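Support > Two-Arm Units > Cleaning and Cable Care

Flallirska Service Desk: Frequently Asked Questions

How often are the fingers inspected?
Inspect the glossy black fingers every 100 hours.

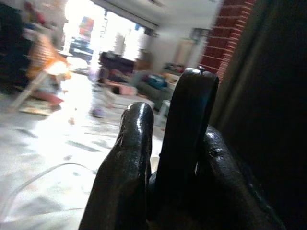
Arnar Zoëga asked whether that interval also applies to spare sets. It does.

May the arms sweep tile?
Yes, with a broom and dustpan.

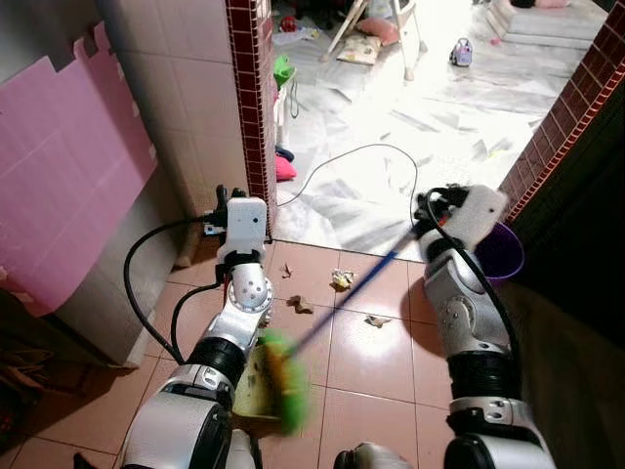

Blue broom handle held in the right gripper.

Cables must be free to loop at each wrist.

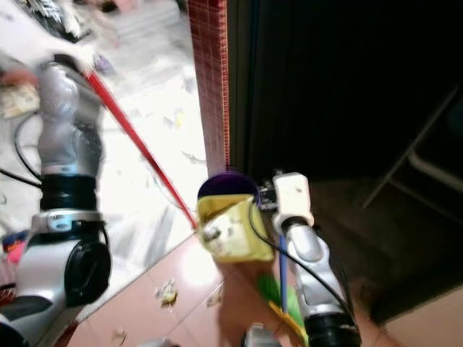
Who replaces a worn cable?
Zadmont technicians.

Secure handles before each run.

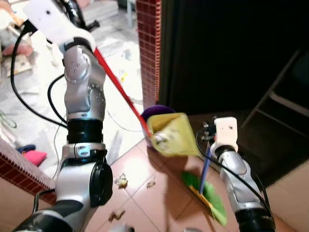 Dustpan and brush over tile.

2 comments | 83 shares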